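Setting Up the Clusa Outdoor Navigation Kit for a First Open-Area Run

Applies to: Clusa base kit with Danko controller, firmware 4000 series
Last revised: 24 January 2023

This guide is intended for institutions that have received the Clusa kit under the Vunum evaluation program. It covers the initial outdoor run only. Indoor commissioning must be completed first, as set out in the Clondina setup manual.

Before you begin

Confirm that the battery is fully charged and that the emergency stop has been tested on the day of use. The operator must hold written permission from the property owner. A second person is required as a safety observer and must not be assigned other duties during the run.

Choose a paved area with a clear line of sight in all directions. Grass, gravel and wet leaves are not suitable for a first run.

Step 1. Place the unit at the starting point, facing the longest clear stretch of pavement. Switch on the Danko controller and wait for the steady green light.

Step 2. Open the Clondina software and select New Site. Enter a site name. Names longer than 19 characters will be shortened in the run log.

Step 3. Set the speed limit to Walk. The higher settings remain locked until one complete run has been saved.

Step 4. Draw the operating boundary on the site map. Leave a margin of 10 metres from any stairs, ramp or curb. The ground sensor recognizes a rising edge more dependably than a falling one, and the boundary should be treated as the primary safeguard at the top of any steps.

Step 5. Open the live view and compare it with the site map. Buildings, tree lines and lamp posts should appear on the expected side of the unit. If they do not, repeat the heading calibration before proceeding.
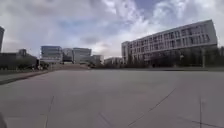

Vunum Technical Documentation Office
Senior Editor, Field Procedures

Joint lines and cracks in pale paving may be marked by the software as possible obstacles. Review each mark in the live view and dismiss those that lie flat. A curb bordering a planted strip must never be dismissed, even where the planting is low.

Step 6. Press Start Run. The observer should walk behind the unit and to one side, with the stop control in hand.

Step 7. When the run is complete, save the log before switching off. A full log takes up almost 672 megabytes; check the available storage beforehand.

If the unit halts and displays a boundary warning, return it to the starting point manually and repeat Step 4.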